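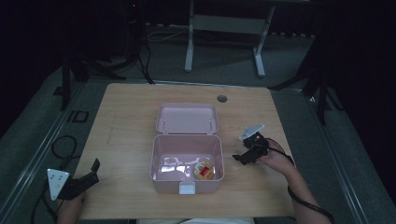

Lid won't stay shut on the Truvadstead box, ticket 770, opened by me (Charmaine Cele) on October 7, 2023. I bought six of these for the craft cupboard back in January and five are fine, but this one pops open every time I carry it anywhere, and I've had enough of picking beads out of the carpet! It's the pale pink one with the hinged lid and the little white latch tab on the front rim. I push the tab down, I hear a click, I pick it up, and off it goes again.

Tried so far: washed the rim in warm water, no change. Emptied it completely and shut it, same thing. Swapped the latch with one from a good box (they do come off if you're brave) and it still popped, so I don't think it's the tab.

Reply from Manikandan Shenoy: could you check the two small pegs on the inside of the lid, near the hinge? If one isn't seated the lid sits a touch forward and the latch only half catches.

Me again. Well, the left one was sticking out a bit! I pressed it with my thumb and it went in with a horrible crack, but nothing broke. The lid lines up now. Carried it up and down the stairs with the beads in and it held, then left it on its side for almost 30 minutes and it held then too.

Manikandan, please leave this open until next week, as I'm taking the box to Afroza Khan's in Rorncombe and the car will be the proper test. If it goes again I'd like a new lid, pink if you've got one.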